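Stop Saving the Good Dishes

My mother had a cabinet we weren't allowed to open. Glass doors, little brass key, plates for company. Company came maybe twice a year and half the time they got the everyday stuff anyway because somebody couldn't find the key. I grew up, got my own place, and did the exact same thing with a box of bowls on top of the fridge. Eleven years. Different bowl, same key.

So this is me arguing against it. Use the good ones. Tonight, for cereal.

I know the case for saving. Things break. Things fade. The set won't be a set anymore. All true! I dropped one in September, a Kallerico serving bowl I paid too much for, and I stood there in my socks feeling sick. Then I swept it up and had dinner out of a different bowl. That was the whole tragedy.

And the sets thing – who decided that? Matching is mostly a store idea. You register for 20 of this and 20 of that and then you need a cabinet to put it in, and then a bigger dining room for the cabinet. A friend priced out a full service at Zeder before her wedding and it came to 467 dollars, before shipping, for plates she figured she'd use at Thanksgiving. She bought towels.
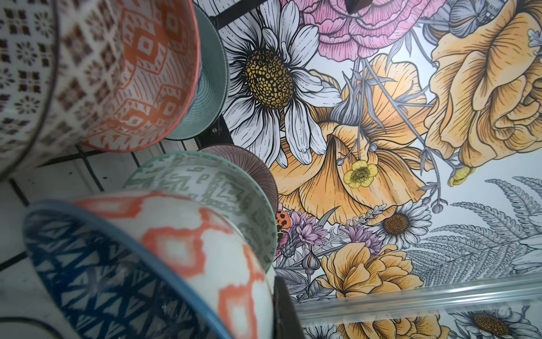 HOME & TABLE / OPINION

Mixed bowls look better anyway, I'll die on this hill. A busy orange pattern next to a plain teal glaze next to something brown and white with diamonds all over it. No planning. You pick each one up because you liked it, one at a time, and in a few years you have a shelf. If one goes, you've lost one bowl and not "the set."

The other thing people say is resale. Come on. I took a boxed dinner set of my aunt's to Zondstead, the consignment place, thinking maybe 200. The guy at the counter was nice about it. They had a back room full of boxed dinner sets already, never used, tissue paper still in them. All those careful people. I took ours home and we've been eating off it ever since, gold rim and all, which means it can't go in the microwave, wich is annoying, fine, I'll give the other side that one.

Kids are the hard part of the argument and I don't have a great answer. Ours broke two in a month. But they also carry the nice ones with both hands now, and they fight over who gets which. They never did that with plastic.

I'm not saying be careless. Wash the delicate ones by hand, dont stack them nine high. Keep one thing back if it really was your grandmother's and it would really hurt. One thing. The rest of it should have soup in it.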